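What's a Game Patch? (and why is it taking AGES)

So you turn on your console, ready to play, and there's a bar. Downloading update. Ugh.

A patch is a fix. Like a patch on your jeans, only for a game. Games are made of code, heaps and heaps of it, and somewhere in there somebody made a mistake. Mistakes in code are called bugs. No real bugs. No legs.

Say you're playing Judden and you fall through the floor. Bug! The makers hunt for the bad bit, change it, test it, then send the new bit to everyone. The March patch for Judden fixed 137 bugs. One patch!
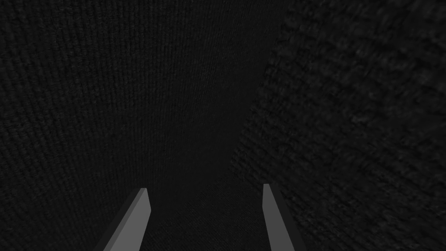
But why can't they just find them all before the game comes out, asks one reader, aged nine.

Good question. They try! Testers play the same level over and over, jumping at every wall. But a studio might have 70 testers, and then thousands of kids start playing on day one and do weird stuff the testers never thought off.

Some patches are tiny. Some are over 900 megabytes, so you wait. Big ones often add things too, new maps, new colours for your car, that sort of thing.

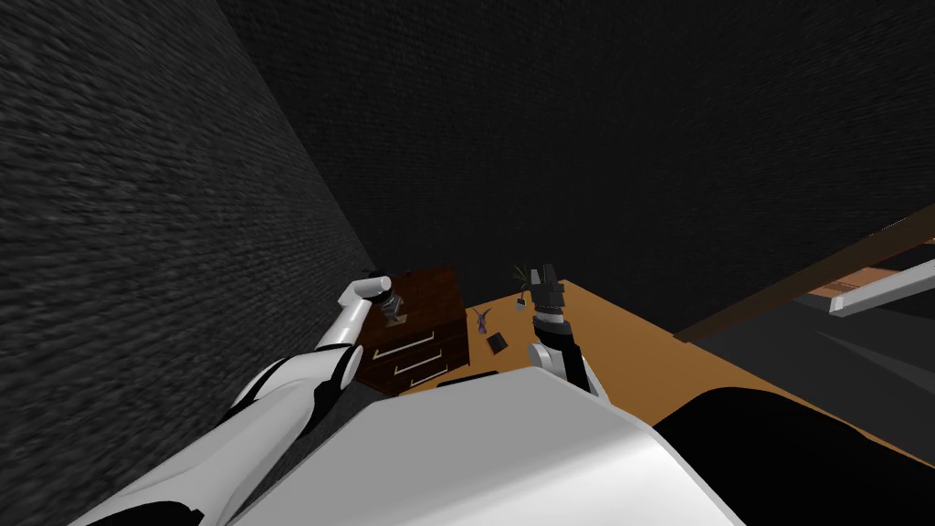 Now, version numbers. When Judden goes from 2.0 to 2.1, that's a small change. From 2 to 3 is a big one, usualy.

Found a bug yourself? Ask a grown-up to help you report it. Say what you were doing, where you were, and what went wrong.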